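Jul 16, 2022

Back from Mernberg with sore feet and more doubts than I left with. The walking tour promised "the oldest market street in the region, trading since 1824," and I'd like to see one piece of paper that proves it. The plaque is new. The guide said the date came from the Quinlan archive, then said it came from her office – so which is it?

We did the loop out past Pisadura, supposedly 2 hours, and it took most of the afternoon. The sign at the top gives the height as 2388 feet. The map they sold me at the gate has a different number. I asked at the Demora desk and got a shrug and a coupon.

The coupon is for another tour in November. I doubt it. These places all claim the same things: oldest street, best view, tomatoes that taste the way they used to. I bought into the tomato part, I admit, and had one with salt when I got in. It was fine. It tasted like a tomato.

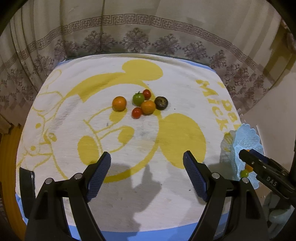 What bothers me is how easily people go along with it. Two women behind me were writing down every date the guide gave. I may write to the archive myself and ask what they have for that street. They probably won't answer, but a stamp is cheaper than the tour was.

Bed early. Feet up on a pillow first.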